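Evorent Tax Module, Set-up Guide
Section 4: Sales tax codes and filing periods

Complete Section 3 (company profile) before you start. You need an account with the Tax Administrator role and your current registration certificate. 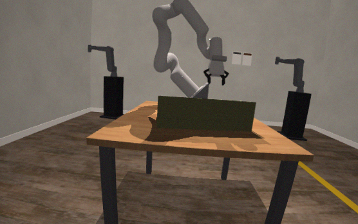
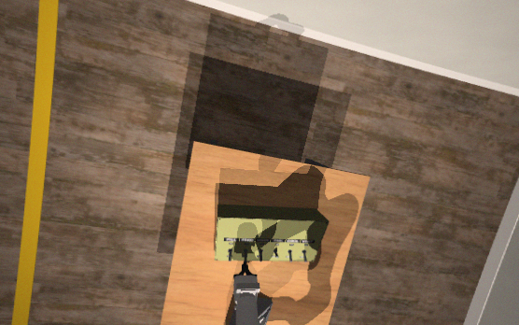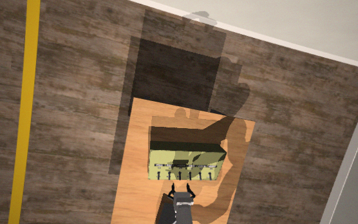
Figures 4-1 to 4-3. Gripper and green unit on the table, simulated views.

4.1 Create the tax authority record

1. Open Setup > Tax > Authorities and select New.
2. Enter the name of the authority as printed on the registration certificate.
3. Enter the registration number without spaces or dashes.
4. In Vendor account, select the account to which tax payments are posted. If the list is empty, create the vendor first (Section 3.6).
5. Select Save. The record opens in Draft status.
6. Select Activate.

Note: The registration number cannot be edited after activation. To correct it, close the record and create a new one.

4.2 Define tax codes

One tax code is required for each combination of rate and treatment. Zero-rated and exempt sales must have separate codes, even though no tax is charged on either.

1. Open Setup > Tax > Codes and select New.
2. Enter a code of up to 10 characters. Letters, numbers and underscores are accepted.
3. Select the authority created in 4.1.
4. Select Treatment: Standard, Reduced, Zero-rated, Exempt or Reverse charge.
5. Enter the rate as a percentage. The field is locked for Zero-rated and Exempt.
6. Enter the Valid from date. Leave Valid to blank unless an end date has been published.
7. Select the output and input control accounts.
8. Save.

CAUTION: Do not overwrite the rate on a code that has already been used. Open invoices are recalculated at the new rate the next time they are saved. Enter a Valid to date on the old line and add a new line with the new rate.

4.3 Set the filing period

1. Open Setup > Tax > Periods.
2. Select Monthly, Quarterly or Annual.
3. Enter the first month of the tax year. For a company whose tax year ends in June, enter 7.
4. Select Generate. Periods are created for the current year and the next.
5. Check the due date on each line. The system does not move due dates that fall on a weekend or public holiday.

Periods must not overlap. If message 896 is displayed, delete the unposted periods and repeat from step 2.

4.4 Import codes from a file

Use the import where there are too many codes to enter by hand. The file must be comma-separated, with a header row and no more than 1,000 lines. Column order is given in Appendix B.

1. Open Setup > Tax > Codes > Import.
2. Select the file and select Validate.
3. Correct any rejected lines in the file, not on the screen. Screen edits are lost when the file is validated again.
4. Select Import when the rejected count is zero.

Note: Files exported from Stakton carry the rate as a decimal fraction (0.18 for 18 percent). Set Rate format to Fraction before validating.

4.5 Check the set-up

1. Create a test invoice with one line for each active code.
2. Select Preview posting. Do not post.
3. Compare the tax on each line with the expected amount. Rounding is by line unless Round on total is selected in the company profile.
4. Open Reports > Tax > Draft return and confirm that each code is assigned to a box.
5. Delete the test invoice.

Codes with no box are listed under Unassigned and are left out of the return total. Assign them in Setup > Tax > Return layout (Section 5).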